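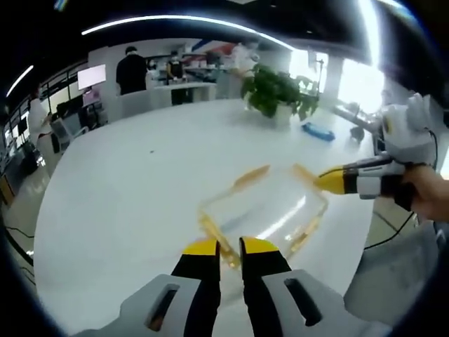 pomelojen wrote:
Don't lift it by the tabs. Learned that one with a full box of lentils and a tile floor. Hand under the bottom, always, tabs are for steadying it.

Re: clear box with the amber edges, what do you keep in yours?
Posted in Storage & Containers

drawerful
Disagree w/ pomelojen. Why have two tabs sticking up off the corners if you can't pick it up by them. Mine gets carried that way every day, tea bags and sugar packets, hasn't cracked. Lentils are heavy tho I'll give you that

pomelojen
tea bags weigh nothing!! of course it's fine

Arūnas Petrauskas
OK so to get back to my question before the tabs thing takes over. Want one clear box on the big white table that everybody can see into. Right now small stuff just wanders. Pens, batteries, those little hex keys, someone's hair ties. Plant's back there too and stuff ends up behind the pot. Not looking for a lid. Do I go with this kind or get something with dividers

hollisk
Dividers. One open box = junk drawer you can see into. Which is worse than a junk drawer, you have to look at it

tinywaffle
Nooo dividers are a trap. You get one slot overflowing and three with a paperclip. Use the plain box and drop small cups in it, then you can move the cups around when you get bored of it. I did this with yogurt cups for a year and then splurged on real ones

drawerful
+1 cups

Arūnas Petrauskas
Cups is a good idea. Would regular drinking glasses be too tall do you think

tinywaffle
measure it. I bought four jars once that stuck up over the rim by like a thumb. Had to eat a lot of jam to get different jars

milo_basement
Glass or plastic? Can't tell from the pic and it matters for what you put near it. Plastic goes cloudy if you use the scratchy side of a sponge. Ask me how many I've ruined

hollisk
Tap it with a fingernail. Click = plastic, ring = glass. Works on everything in my cabinets

milo_basement
Does not work on thick acrylic but ok

hollisk
works on mine

pomelojen
Whatever it is, wash it by hand. Warm water and dish soap, soft cloth. I had the Jiltberg ones (similar look, colored edge) and the dishwasher took the color off the rim in one winter. Wrote to them, they sent a coupon. For more of the same boxes

drawerful
Jiltberg are overpriced anyway. Kourkoulas on the main street in Derkedbridge has plain clear ones in a bin by the register. No color on the edge but who cares

tinywaffle
I care. The amber is the whole point! Mine's on the windowsill and in the afternoon it throws these orange stripes on the wall, I've got it full of seed packets and honestly I'd keep it there empty. Also it's easier to see the edge and not whack it with your elbow (clear on white disapears, I've knocked over so many things)

Arūnas Petrauskas
That's a real point, it is a white table and shiny. Lights overhead so you mostly see glare off anything clear

milo_basement
Shiny white tables show every scratch once they get going. Put felt dots under the box. Or a piece of that grippy drawer liner, cut it smaller than the base so you don't see it

hollisk
felt dots slide. drawer liner. And wipe under it now and then, liner leaves a waffle pattern on some tops, our old Etia table still has it from where the fruit bowl lived. Took baking soda paste to it, got maybe half off

milo_basement
Half off is bad! Felt dots!

pomelojen
You two

greta-in-2b
new here, read the whole thread. I run the supply shelf at my sewing group and we've got 297 spools in clear boxes, so I have opinions

1. no labels on the front. You can see in. Labels just go out of date and then people trust the label
2. if it's for a shared table keep it in the middle not at the edge. Edge boxes get bumped
3. empty the whole thing on a set day. ours was last done 4th March and there was a chicken bone in it. don't ask, I did and got no answer

drawerful
CHICKEN BONE

tinywaffle
I need to lie down

hollisk
297 spools in one box??

greta-in-2b
lol no. Many boxes

Arūnas Petrauskas
Agree on no labels. Not sure about the middle, it's a big table and people would have to lean over each other. Was thinking toward the back next to the plant

pomelojen
Not next to the plant. You water it, it drips, now your batteries are sitting in water. Box with no lid remember

milo_basement
Batteries loose in an open box with hex keys is a bad plan anyway. Metal across the ends. Give them their own thing with a lid, even an old mint tin with tape inside

hollisk
mint tin is METAL milo

milo_basement
hence the tape inside. Fine. Plastic soap case

Arūnas Petrauskas
Batteries out, got it. Soap case. So it's pens, hair ties, tape, scissors, and the hex keys in a cup

tinywaffle
Scissors points down in a tall cup please

drawerful
Points down yes. and one pair only or they breed. We started Feburary with one and now there's six, no idea

greta-in-2b
also think about who fills it back up. Ours got nice right after we said whoever takes the last one writes it on the pad

pomelojen
Pads don't work. Nobody writes on pads

greta-in-2b
they do at ours

pomelojen
Fair enough. We had a pad, it had one entry and it was a drawing of a duck

Arūnas Petrauskas
Going with the plain box, cups inside, no labels, liner under it, back half of the table but away from the pot. Will skip the pad for now. Anyone know if Kourkoulas has cups that are square? Round ones waste the corners

tinywaffle
they had square-ish ones last time, bottom shelf by the candles. Bring the inside measurement, and measure at the bottom, a lot of these get narrower going down

drawerful
And still pick it up by the tabs, it's fine

pomelojen
HAND UNDER THE BOTTOM

milo_basement
Post how the liner looks after a month, hollisk and I have a thing to settle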